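Section 4: Using the dryers in the Ikgate laundry room

Welcome back! If you have worked through Section 3, your wash is done and you are ready for the part most people enjoy more, which is getting everything warm and fluffy again. Please read the notes once before you start – they are short, I promise.

Before you load

1. Find the number on the front of your machine and remember it, as you will need it when you pay. Number 1 has its number on the white label at the upper left, under the words 智慧烘.

2. Swing the round door open as far as it will comfortably go. Hold it by the rim and keep your fingers off the glass.

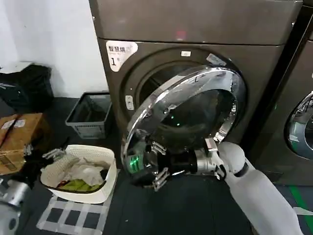
3. Feel around inside the drum for anything the last person left behind (socks, mostly, and now and then a very clean coin).

4. Shake each piece out before it goes in. Towels and sheets like to roll themselves into a ball, and the middle of that ball will still be damp at the end.

Note: Fill the drum loosely. If you have to push, please split the load between two machines.

Caution: Never dry anything that has had cooking oil, paint thinner or gasoline on it, even after washing.

Starting and finishing

5. Check that no sleeve or strap is hanging over the gasket, then close the door until it clicks.

6. Pick your program and let it run. A mixed load usually wants the 22-minute setting, and jeans may want it twice.

7. When the drum has stopped completely, open the door and give zippers and metal buttons a moment to cool – they hold the heat longer than you would think. 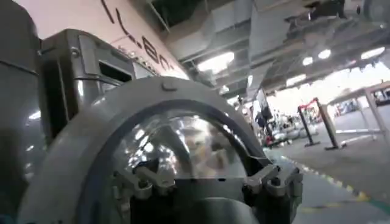
Panagiotis Berisha

Fold while things are still warm if you can, and you may get away without ironing at all. Leave the door slightly open when you go so the drum can air out. If a machine stops early or shows a code, write down its number and turn to Section 6, where all the codes are listed.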